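Tagebuch, Mai

Seite drucken | Per E-Mail senden

Wieder den ganzen Vormittag über dem Papier zur Wirtschaftsregion Jurnmont gesessen. Elf Gemeinden hätte ich verkraftet, aber es sind inzwischen so viele Arbeitsgruppen, dass Kamil Procházka eine eigene Tabelle führt, wer wem berichtet. Das Wort »Drehscheibe« steht auf jeder zweiten Seite. Drehscheibe wofür, steht nirgends.

Die Zahl, an der alle hängen, ist 2340. So viele Arbeitsplätze soll der Korridor zwischen Cele und Grornow bringen. Ich habe die Herleitung gesucht und im Anhang eine Fußnote gefunden, die auf eine Studie von Prerketti verweist, und die Studie verweist auf »Gespräche mit Unternehmen«. Mit welchen? Dineo Mahlangu meinte am Telefon, so werde das immer gemacht, man rechne eben mit einem Multiplikator. Ich weiß, wie man mit einem Multiplikator rechnet. Man nimmt den, der passt.

Gegen Mittag Kaffee mit Charmaine Tshabalala von der Handelskammer. Sie glaubt an die Sache, das muss ich ihr lassen, und sie ist nicht dumm. Ihr Argument: Grornow hat den Hafen, Cele hat die Fachhochschule und die billigen Flächen, also ergänzen sich die beiden. Mag sein. Vor zehn Jahren haben sie sich auch schon ergänzt, und trotzdem ist die Spedition abgewandert und die Umgehungsstraße endet immer noch im Acker. Ich habe das gesagt, sie hat gelacht und bezahlt.

Nachmittags der Teil über die Finanzierung. Etwa 40 Prozent sollen privat kommen. Zugesagt haben bisher genau 2 Firmen, beide unter Vorbehalt — und eine davon sitzt selbst im Beirat. Siyabonga Ngubane will, dass ich das »positiv einordne«. Ich habe es eingeordnet, unter offene Punkte.

Lesego Joubert hat noch den Entwurf für das Kapitel Forschung und Gewerbe geschickt, viel zu lang. Den Absatz über die Nachbarregionen habe ich gestrichen, der war abgeschrieben.

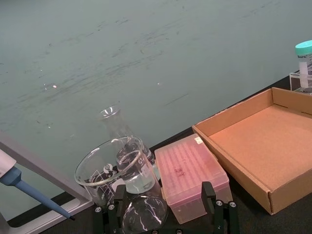

Wer zahlt eigentlich, wenn die privaten Mittel ausbleiben?

Die Gemeinden, anteilig nach Einwohnerzahl. So steht es in der Vereinbarung, Abschnitt Haftung, ganz hinten, und für Cele wäre das bitter. Dort haben sie gerade erst das Freibad saniert.

Abends noch Kamils Tabelle angesehen. Zwei Gruppen berichten sich gegenseitig. Ich schicke ihm morgen eine Zeile dazu und frage bei Prerketti nach der Liste der Gespräche, schriftlich diesmal.

Seite drucken | Per E-Mail senden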